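Ustimard Community Help > Home and Kitchen > Food Storage

Sorting fruit and vegetables on the bed in a one-room rental: how do I keep the bedding clean and what gets stored together?

Posted by kettle_and_cord
Viewed 1230 times
3 answers

I rent a single room in Ovmont with a shared kitchen down the hall. The kitchen counter is 90 cm wide and there is nearly always someone cooking on it, so I bring my groceries back to my room to sort them. The bed is the only flat surface big enough. I put a thin plastic sheet over the duvet and work on top of that.

What I usually buy is bok choy, a carrot or two, small apples, plums and oranges. The greens go on a plate and the carrot goes in an oval dish, and the fruit goes straight on the plastic until I decide where it belongs.

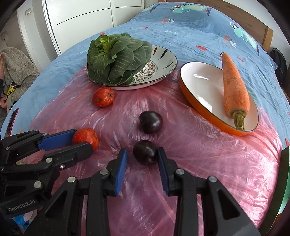

I have one shelf in the shared fridge and one drawer in my room. The shelf won't take everything, so some of it has to stay out. At the moment I guess, and I guess badly. Last month I lost a whole bok choy that went yellow in the drawer, and a plum leaked through onto the duvet cover. Most of the stain came out but there is still a faint mark.

So I have two things to ask. First, is there something better than thin plastic to put down? It bunches up every time I move anything, and round fruit rolls into the folds. Second, which of these foods need the fridge shelf and which can stay in the room? The room is warm in the afternoon and gets cooler after 9 p.m. or so.

I don't want to buy a folding table. I looked at one from Wenduvix and there is no place to keep it when it's closed.

Edit: someone asked how much space it all takes up. I use the middle of the bed, and I have a tray I can use too.

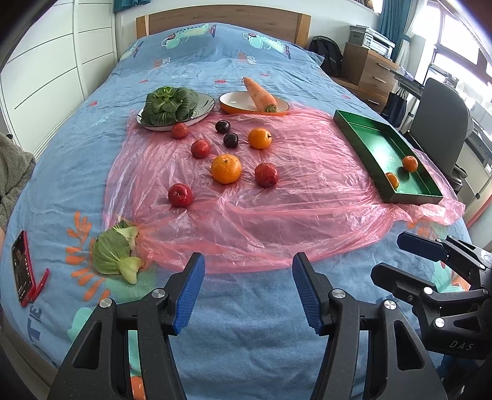 Bok choy, carrot, apples, plums and oranges, with the green tray on the right.

The tray is the newest thing and I haven't settled on what it's for. Oranges seem to behave in it.

longhandle
Accepted answer

For the surface, get a wipe-clean tablecloth, the kind with a soft fabric back. The backing grips the duvet and the cloth is heavy enough to lie flat. Ours is a Gyamfi and we've had it since January. Cut it to the width of the bed if it's too long. Fold it with the clean sides facing each other and keep it under the mattress.

If you want to stay with the thin plastic, lay a bath towel under it. It won't bunch as much and the towel will catch leaks.

For storage:

Bok choy goes in the fridge first, before anything else gets a place. Don't wash it until you're going to use it. Put it in a bag with a paper towel and leave the bag open a little. Your drawer is the worst place for it, especially with fruit in there.

Carrots go in the fridge too. Cut off any green tops. A closed bag is fine.

Plums depend on how ripe they are. Hard ones can sit out in the room until they give a little when you press near the stem, then move them to the fridge. Don't stack anything on top of them. A soft plum under an orange is probably how you got your stain.

Apples last a lot longer in the fridge, but they'll keep for a week in a cool room. Keep them away from the bok choy in either place. Apples give off a gas as they ripen and it turns leafy greens yellow.

Oranges can stay out. Use the tray for those, one layer deep, and turn them over now and then so you notice soft spots on the bottom.

With one shelf I'd do bok choy and carrots at one end, ripe plums in a dish at the other, and apples and oranges in the room.

mop_bucket_tues

just use newspaper. we did it for years. when it gets dirty you throw it out

for the stain try cold water and dish soap before it goes in the wash again, hot water sets fruit stains. if the mark has been through a dryer already it might be there for good

rentwell2000

I agree with most of the first answer, but I would not keep a food cloth under a mattress. It gets dusty. Hang it over the wardrobe door or roll it up and stand it in a corner.

Two things to add. Do the sorting in stages. Take out only what's going to the fridge, carry it down on the plate, then come back and do the fruit. You need half the space and less of it rolls around.

Also check your drawer for air. If it closes tight, leave it open an inch when there are apples inside. Mine grew mold on the back panel and I had to pay 2000 out of my deposit for it, because the furniture belonged to the landlord.

kettle_and_cord

Thanks, I marked the first one. I put a towel under the sheet this evening and it slides less. The apples are out of the drawer and the bok choy has the fridge shelf. I'll try the soap on the duvet cover when I next do laundry.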